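Progress report to the Kettani Fund, second period
Project: Platico (student manipulation club)
Submitted by: Periklis Kokkinos, faculty sponsor
September 17, 2024

Your form asks whether the project is on schedule. It has a box for yes and a box for no, and I have left both alone. We are on schedule with the recordings, behind on the training, and ahead on snacks.

When I last wrote, in February, the club had one working pair of hand-held grippers and a plan to collect 400 demonstrations by the end of this period. We have 281. Of those, 260 are usable. The other 21 include a run of recordings in which the left and right hands were swapped in the software, and one in which a student answered his phone with the gripper still on. He was quite good at it, and we kept that one for morale.

The tasks are plain two-handed tabletop work: pick up, hand over, put down, turn the thing so the label faces front. Students asked for something more ambitious and were told they could have it when the lidded container stopped falling over. Soft packages remain the harder problem. A rigid object is where you left it. A bag changes shape as soon as you pinch it, and two students can grasp the same bag in ways that share very little except the bag.

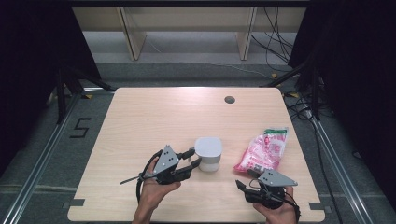
Membership is 22, up from a figure I would prefer not to put in writing. Most of the new students came over from the Trondudow competition team after its season ended, and they brought strong opinions about cable routing. The older members have strong opinions about the new members. Everyone now writes in the same logbook, which I count as progress even if your form does not.

On the money: the equipment line is spent, apart from a small amount held back for spare gripper fingers. The travel line is untouched. We would like to move part of it to computing time, as the school's one suitable machine is shared with the video club – and the video club renders overnight, every night, with great devotion. A request is attached.

The first trained policy was tried on the Lastunov arms at the end of the summer session. It reached for the container, paused, and then reached for it again from the other side, for as long as we cared to watch. The students have since relabeled the early recordings and thrown out the ones with long hesitations, on the theory that the arms had learned to hesitate from us.

For the next period we plan to finish the remaining demonstrations, retrain on the cleaned set, and run an open afternoon for parents. You are invited to that. Please let me know about the travel line before then if you can.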